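Home Forums Gallery Members Search Log in

Wiping job: protective stops on contact

drotley_55
Posted January 28, 2022
UR arm wiping a marble-pattern board with a foam sponge. It worked for weeks, and now it throws a protective stop when the sponge touches down. Force limit hasn't been changed since October. The log shows a spike right at contact, then the stop. Reset, run again, and it stops again within 3 passes.

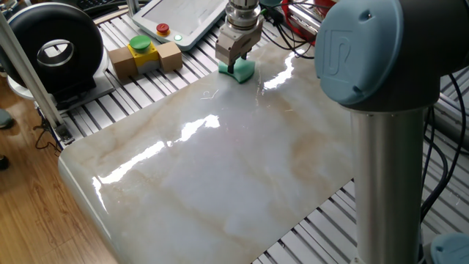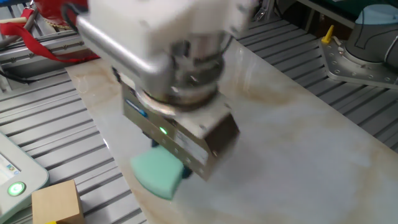
I swapped the sponge and got the same fault. TCP and payload both check out. My first thought was the force sensor drifting, so I zeroed it with the arm clear of the board. No change. The fingers are holding the sponge itself with no backing plate, and I do wonder if the tips are bottoming out through the foam.

Hauser
That would be my guess. Foam goes soft, then you have metal over a polished surface. Raise the approach height a little and see if the spike goes away.

nerlow
I don't agree. A new sponge would have fixed that. I'd look at the board. If it's only lying on the slats it can rock, and your surface height is wrong at one end.

Hauser
A new sponge in the same grip squashes the same way. But yes, check the board.

drotley_55
It isn't clamped. I'll put stops on it.

jolludmont
Please don't raise the force limit to get through the shift. We did that on ours and cracked a panel. Ours had 3000 cycles on it before anyone looked at the grip.

drotley_55
Stops are on. Fewer faults, still some. Trying the height next.

Related threads
Gripper drops part after e-stop
Zeroing force sensor every 1000 cycles?
Cable snag on wrist joint

Contact Terms Back to top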